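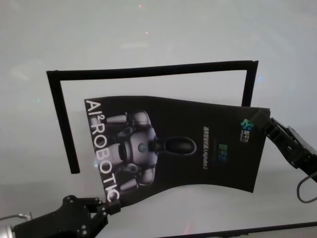
Black outline on the table, glossy flyer held up partly over it.

Thread: Marking a fixed spot for handouts on a pale tabletop

dardo_i
Setting up a literature table for a trade event in August. The top is pale gray-white with a slight gloss. I want a marked position for the flyers so that whoever is on shift puts the next one in the same place. Current attempt is in the picture: thin black outline, three sides, open at the bottom. The flyer is black, glossy, with a robot printed on it and AI²ROBOTIC in large white capitals.

Two problems. The outline is not level with the table, and the flyers won't stay flat. They come out of the carton with a wave in them. Looking for advice on both, plus opinions on whether the fourth side is worth adding.

Prirnico_Wing
Leave the fourth side off. With three sides you slide the sheet in from the open end until it meets the top bar, and the position is repeatable. With four you are lowering a sheet into a box and lining up every corner.

The tilt is easy. Measure down from the back edge of the table at both ends of the top bar, mark in soft pencil, lay the strip to the marks. Do the legs afterward with a square against the bar. Your right leg also looks shorter, though the flyer is over that corner so I can't tell where it ends.

n_mendonca
Disagree on the open side. At a public table people pick a flyer up, read half of it and drop it wherever. A closed rectangle tells them where it goes. An open one looks like a job somebody left at lunch. I used closed rectangles at 7 events and visitors did put things back.

Prirnico_Wing
Visitors or staff? My experience is that visitors don't look at the table at all.

n_mendonca
Both. I didn't keep a tally by type.

brandao.a
On the wave. Coated stock takes a curl when one face picks up more moisture than the other, and dark full-coverage printing makes it more noticeable since every bend catches the light. Procedure that works for me:

Take the flyers out of the carton and split the stack into small piles.
Turn every other pile over.
Put a flat board on top with a weight on it, overnight, in the same room where they will be used.
Keep them under the board until needed.

Don't use heat. I ruined a batch of Honkanen folders with an iron on its lowest setting. The coating went dull in patches.

dardo_i
Overnight is possible. What weight?

brandao.a
I use 6 kg on a letter-size board. Less is fine if you have two nights.

esarm
Printing side here. Check the grain direction before blaming moisture. If the grain runs across the short dimension the sheet will always want to roll along its length, and pressing only helps until it has been handled a few times. Tear a spare in both directions. The straighter tear is with the grain. If it's wrong, tell the printer on the next order, nothing you can do about this one.

Also, how are you orienting them? In the picture the text reads sideways from the camera side. If the table is approached from the front I'd turn the flyer so the big lettering reads upright to the visitor and size the outline to match. A landscape outline with a portrait sheet in it will never look right.

dardo_i
Orientation isn't settled. The table can be approached from two sides, which is part of why I haven't finished the outline.

Prirnico_Wing
Then pick the side with more traffic and ignore the other one.

n_mendonca
Or two outlines, one facing each way. Agree with esarm about matching the proportions. Leave a gap of 5 mm all around the sheet. Any tighter and each small misalignment shows.

gralutau_shop
Late question on material. Is that tape or a plastic strip? It matters for removal. Vinyl tape left on a glossy laminate through a warm week leaves adhesive behind, and on a pale top you will see it. I switched to Drundell low-tack, 3 mm wide, and it peels clean. It doesn't hold well at the corners though, so overlap the ends and trim through both layers with a sharp blade. Lightly, or you score the table.

esarm
I would not put a blade anywhere near a rented table. Cut the ends square on a mat first and butt them together.

gralutau_shop
Butted ends open up after a day or so. Seen it repeatedly.

esarm
Then burnish them properly.

dardo_i
I'll measure from the back edge, redo all the strips with the 5 mm gap, and press the flyers for two nights. Still undecided on three sides or four. Will do the tear test on a spare tonight and post which way the grain goes.

brandao.a
Test one from the middle of the carton as well as the top one. The top sheet is usually the worst.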